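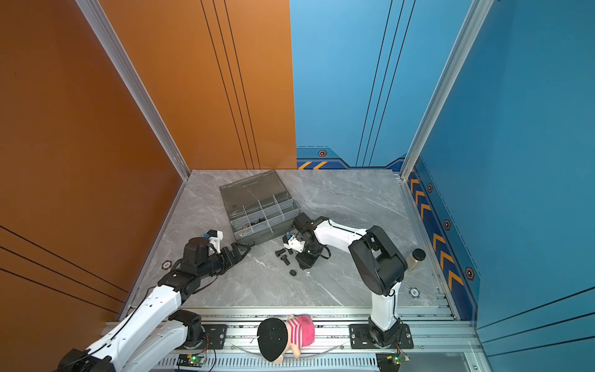 Plakavon parts-box set, README

Hi! I'm Jonalyn, and I look after this set. It's a pile of two-arm episodes, all done by a person driving both arms, for teaching a policy to sort small parts into a compartment organiser with a hinged lid.

There are 2,212 episodes in the main folder and 641 in "extra" (same task, messier driving, mostly me while I was learning). Please don't mix them without reading notes.txt first!

Every episode has joint positions, gripper opening and the fixed camera view. Small dark parts against a smoky grey box are hard going for the camera, so if your model keeps missing them, try the bigger crops before you blame the labels.

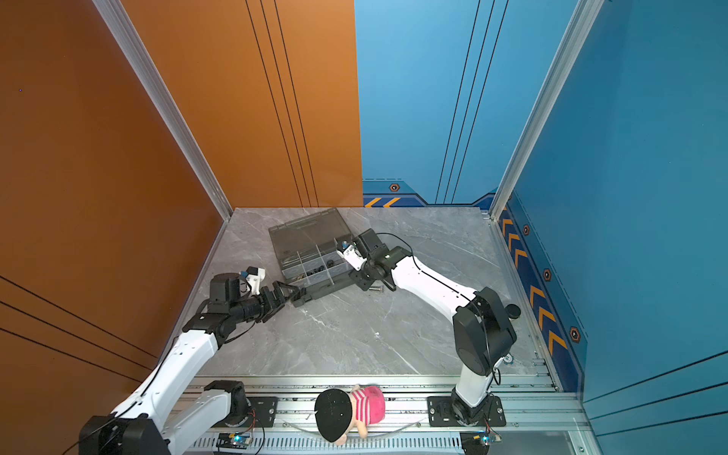
Pindordale, 24/02/2022

New in this version: Tarcísio went back through the bad grasps and flagged 61 of them. They're still in there, just marked "slip" (I like having failures to train on, Kelly would rather drop them, so now you can choose).

Still to do: the timestamps in batch 20 drift a bit. Aleksi has a script for it, ask him.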